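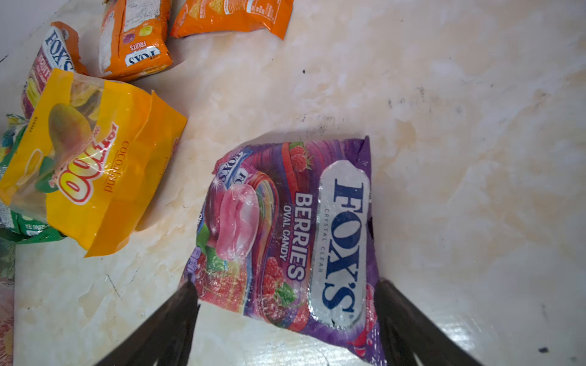 **Enero two-arm kit – worth it for a small packing bench?**

**mossybank**
Right, I've finally got my hands on one of these after dithering since August. It's the Enero kit, the two-arm version, bought through Tekum with their setup service on top. The idea is to have it bagging up mixed sweets and snacks for the gift side of our shop. We do a lot of "surprise me" bags and it's the dullest job in the building.

First impressions: the arms feel solid and the arm-mounted camera is better than I expected for the money. Shiny packets are a pain though. Crinkly film throws reflections all over the place, and a bag of boiled sweets is a horrible thing to grab – it's fat in the middle, flappy at the ends and the contents shift about when you squeeze. I've been going for the body of the packet with the fingers either side. Has anybody had better luck going for the crimped seal?

**tin_lid**
I've had the same kit since last year. Go for the body every time. I tried the seals for ages and the packet just swings like a wet sock, then you've got to get it into the bag opening while it's still swinging. Slow the close right down and let the fingers settle before you lift.

Which setup package did you get from Tekum? There are two, and the cheap one is basically a phone call.

**mossybank**
The proper one, 497 on top of the kit. A chap came out, levelled the base, set the cameras up and left me with a workbook. I thought it was fair, but ask me again once the free support runs out!

**Gantry Pete's Shed**
497 for someone to come and level a base? Sorry, but that's daft. The manual from Enero is perfectly readable and I had mine going in an afternoon. I'd have spent the money on softer fingertips. The hard black ones are fine for boxes and rubbish for anything in plastic film.

**tin_lid**
Bit harsh. Not everyone has an afternoon, and if you've never calibrated two arms to the same floor it's a proper headache. I do agree on fingertips. Sangkhawat do a soft set that pushes on over the standard ones. Mine needed a bit of trimming.

**mossybank**
Ooh, I'll have a look at those, ta. Here's how I'm working at the moment, one arm on the bag and the other one for the packets:
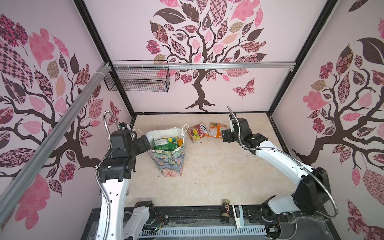

*Left arm at the rim of the flowery bag, two more packets on the floor by the right one.*

**copperkettle_sk**
Love the trees! Much nicer than my grey box.

I'm over in Skullthorpe and we've got the Enero as well, in a little community workshop. Is your left arm gripping the rim the whole time? We found ours crept in and slowly folded the bag over, so now we clip the far side to a bit of board and leave the second arm free to pick too. It's a lot quicker.

**mossybank**
Whole time, yes. I like having it there so I can tilt the opening towards whatever's coming in, and a clip would lose me that. I do get the creeping, mind. I've taken to re-gripping after every 3 packets, which helps but slows things down.

**Gantry Pete's Shed**
You're using half your kit as a clothes peg. If that's all the left arm is for, the single-arm version and a wire stand would have done you, and you'd have saved a packet. (Sorry.)

**copperkettle_sk**
I don't think that's right for soft bags with rope handles. Handles flop over the opening and you need something that can nudge them out of the way. A stand can't do that. For stiff paper carriers I'd agree with you.

**tin_lid**
What's your hit rate like? I did a run of 100 picks with crisps and sweets mixed and had to step in for 10 of them, nearly all the big floppy bags.

**mossybank**
Haven't done a proper count yet. The flat packets are fine, it's the big puffy ones that make me swear. I'll order the Sangkhawat tips, have a go with copperkettle's clip on one side and keep the arm on the other, then do the same 100 as you and post the numbers.

**Gantry Pete's Shed**
Fair enough. Try it with the arm off the bag as well though, or you won't know which bit helped.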